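Toiletries for the guest bags: what to bring and by when

The spring drive for toiletry bags is open. Bags go to people who arrive at the Chauke Street shelter without their own things, and the shelter has asked for 125 of them by the first week of May. Last year's drive ended with plenty of soap and not enough for teeth, so dental items come first this time.

Each bag gets one toothbrush, one small tube of toothpaste, one travel-size mouthwash, a comb, a bar of soap and a washcloth. Children's bags get a smaller brush and no mouthwash. Please don't make up bags at home. Bring the items as they are and we will sort them at the Purnavia Hall.

Sorting goes by type first and by bag second. Toothbrushes go in one place, little bottles in another, and the bags are filled at the end by walking down the line. Erick Ogola ran it this way last fall and the whole job was finished before lunch.
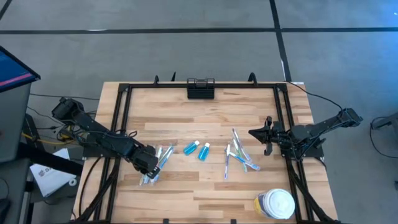
Any color of toothbrush is fine. We do ask for soft or medium bristles, as hard ones tend to be left behind. New brushes in their packaging are the easiest for us to handle, and multipacks are welcome if they are still sealed. Brushes that come in without a wrapper can't go into the bags. We keep those aside for cleaning grout and faucets at the hall.

Mouthwash should be alcohol-free and no bigger than a travel bottle. Check that the cap is tight and the seal has not been broken. Full-size bottles are too heavy for the bags, and we can't pour from a large bottle into small ones. If you have already bought a large one, leave it at the front desk and it will go to the shelter's shared bathroom.

So far we have enough items for 57 bags. The biggest gaps are toothpaste and combs. Washcloths are covered, thanks to a carton from Estex.

Drop-off is at the side door of the hall, in the gray bin marked Bags. Mawuli Abubakari empties it every evening and keeps the running list. If you would rather give money, $4 pays for the dental items in one bag. Put it in an envelope with your name on it and hand it in at the desk.

We have room for 30 people on sorting day. The sign-up sheet is on the board next to the kitchen, and the date will be added once the shelter confirms pickup.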